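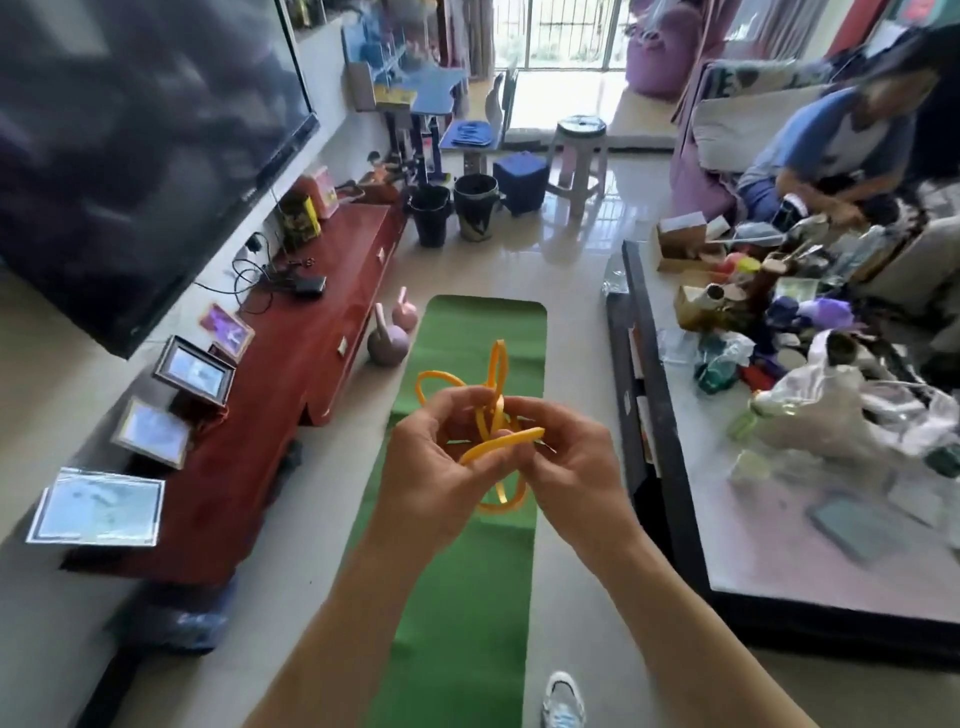 Yellow-orange rubber bands in use over a green exercise mat.

Lomwood Floor Mat, Long
Sold by Cosgrove

The Lomwood is a closed-cell mat for floor exercise, stretching and light band work at home. It is made for hard floors: tile, sealed timber and vinyl. It is not intended for use on deep carpet, where the underside cannot grip.

Specification
Width: 70 cm
Corners: rounded
Finish: matt, both sides
Storage: rolled or folded
Pack quantity: 1

Laying the mat
Sweep the floor first. Grit under the mat will mark a glossy tile and wear the underside. Unfold the mat fully and leave it flat overnight before first use. Fold lines remain faintly visible on most mats kept folded – they do not affect grip or cushioning.

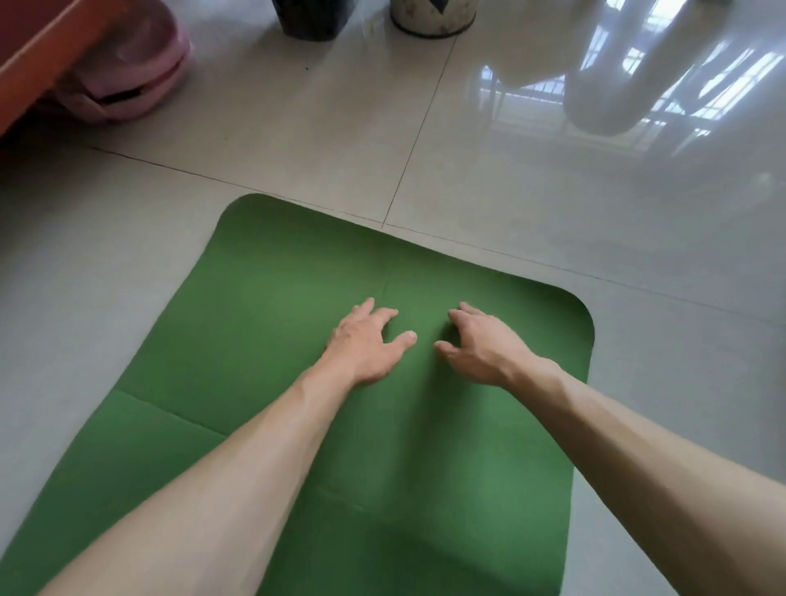 Green mat on pale grey tile, with fold lines showing.

Care
Wipe with a damp cloth and a little washing-up liquid. Dry flat, out of direct sun. Do not machine wash, and do not use bleach or solvent cleaners. Outdoor shoes shorten the life of the surface and are not covered by the guarantee.

Resistance bands
Bands are not supplied. Tarkura loop bands are listed separately in packs of 2. Check each band for nicks before stretching it and throw away any that have gone sticky or pale. Store bands away from radiators.

Delivery and returns
Orders are sent by Truker, Monday to Friday. Unused mats may be returned in the original sleeve. Clubs and schools ordering 100 or more should write to Lindsay Sheehan in trade sales for a price – the web basket does not apply the discount.

Stock note, December 14, 2021
The extra-wide version is out of stock until March. Back orders are being taken. Product queries on thickness and floor types go to Stojan Janevski at the Cosgrove technical desk.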